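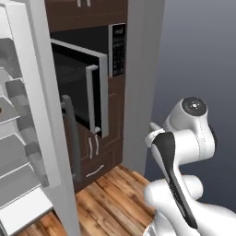

Attachment 1: kitchen task, fridge door and microwave door both open

Ticket: Ellport student robotics club, Figueroa kitchen project
Opened: 8/10/18
Status: Reopened
Component: Basarberg sim, door joints and episode reset

Problem as reported
Episodes that should begin with every door closed sometimes begin with doors already open. The club's reset script prints "reset OK" either way, so I would stop trusting that line. Episode 2,089 is the one in the original report. The team blamed the arm for bumping the microwave door. I doubt it. The log has the door angle at its open limit on the first step, before any command goes out.

Tried so far
1. Reinstalled Basarberg. No change. I didn't expect any, but it was the first thing the forum suggested.
2. Raised the step limit from 300 to 3,000 on the theory that episodes were being cut short. All we got was longer bad episodes. Put it back.
3. Swapped the club's planner for the Brovuson one. Brovuson's page says it "handles articulated objects." Maybe so, but it reads the same door state we do, and the state is wrong.
4. Turned off parallel workers. The bug showed up less often. This was marked as the fix and the ticket was closed. "Less often" is not a fix, so I reopened it.

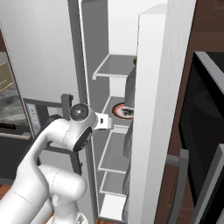

The grasp score is a separate complaint that got folded into this ticket, and I want it split out. The team says the fridge task passes in most runs. I read the scoring code, and it gives credit when the gripper gets within a set distance of the target, with no check for contact or lift. In attachment 2 the gripper is just left of the plate on the middle shelf, and as far as I can tell our scorer would pay out for that pose alone. The open door also hides part of what is on the plate, so anyone grading by eye from this view is guessing.

Requests
- Team: rerun with 3 fixed seeds and post the raw door angles at step zero. No summary spreadsheet, please.
- Team: take the pass rate off the project page until the scorer checks for lift. The February number used the same scorer and should come down too.
- Me: compare the door joints in the saved state file with what reset writes. My bet is that reset skips them when a worker is reused.

Leaving this open until the raw angles are attached.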